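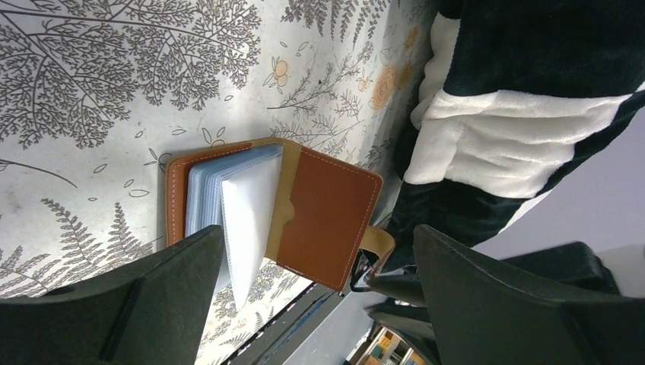 Fig. 1. Open card holder or small album, brown with pale stitching along the border.

Keeping Personal Papers
Handout 4: Small formats and what to do with them

Most household collections contain more small items than large ones. Calling cards, ration cards, library tickets, membership cards, wallet portraits and appointment slips all fall under this heading. They tend to be left until last and are often put in one envelope marked "misc." This handout covers sorting, housing and listing. Repairs are in Handout 6.

1. Sorting

Before moving anything, write down the order in which you found it. The order is evidence. In the Wieser family papers, used for the first exercise, 114 cards came in one tin. The cards from the Flumcombe choral society were mixed in with shop receipts. When the receipts were checked against the cards, they gave dates for three concerts that had no other record.

Sort into groups only after the original order is on paper. Useful groups are:
Issued by an institution (school, library, employer)
Issued by a business
Made or written at home
Unknown

Keep "Unknown" as a group of its own. Do not spread its contents among the others.

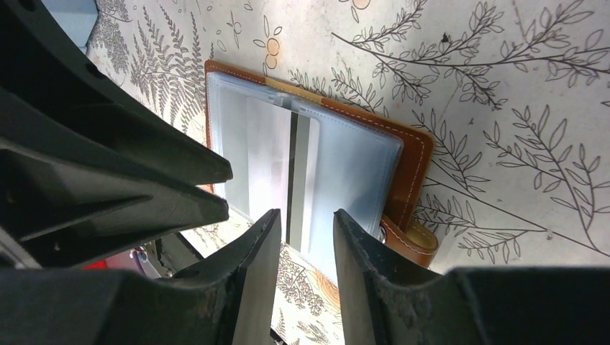 Fig. 2. Brown folio lying open.

2. Terms

A sleeve holds one item and is open on at least one side. A pocket page holds several items side by side. A folio, in the sense used in this course, is a folded cover with or without sleeves inside. An album has pages fixed at a spine. Catalogs do not agree on these words, so state at the top of your list which ones you are using and keep to them.

3. Plastics

Polyester, polypropylene and polyethylene are accepted for storage. PVC is not. It gives off acid as it ages and can stick to ink and to photographic surfaces. PVC sleeves often have a strong smell and a tacky feel, but neither is a sure test. If the maker does not state the material, replace the sleeve.

Do not pull a card that has stuck. Leave it in place, note it on the list, and ask.

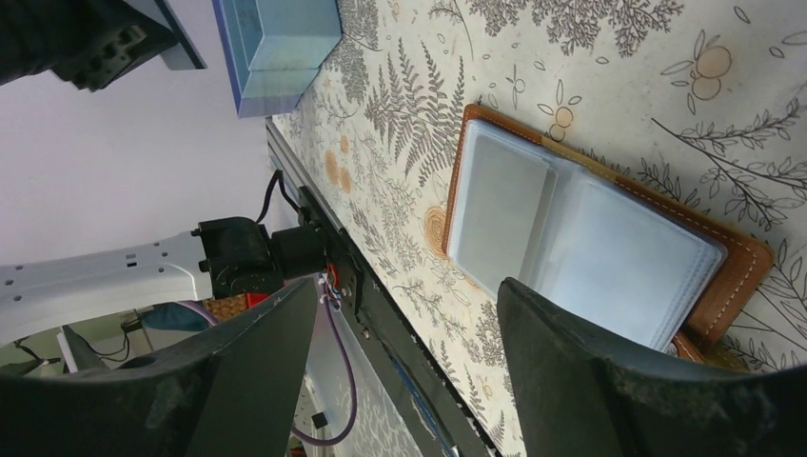

Ursina Gasser

4. Leather covers

Leather can stain paper that lies directly against it. Old leather may also shed a red-brown powder, known as red rot. Put a sheet of unbuffered paper between the cover and its contents. Do not use oils or dressings. The older manuals recommend them, and most of the damage seen in the Trillness deposit came from following that advice.

If a holder and its cards belong together, store them in the same box and give them the same number with a letter added: 36a for the holder, 36b for the first card, and so on.

5. Listing

One line per item. Give number, group, issuer, name on the item, date if printed, size in millimeters, condition. Put square brackets around anything you have supplied yourself. "n.d." means no date. A blank means you have not looked.

Reading for next time: Csizmadia, Katalin, "Cards and Tickets in the Home Archive," pages 33 to 51 in the course reader. Bring your own list for the Brastari exercise, with at least one item from each group.

Revised August 6, 2022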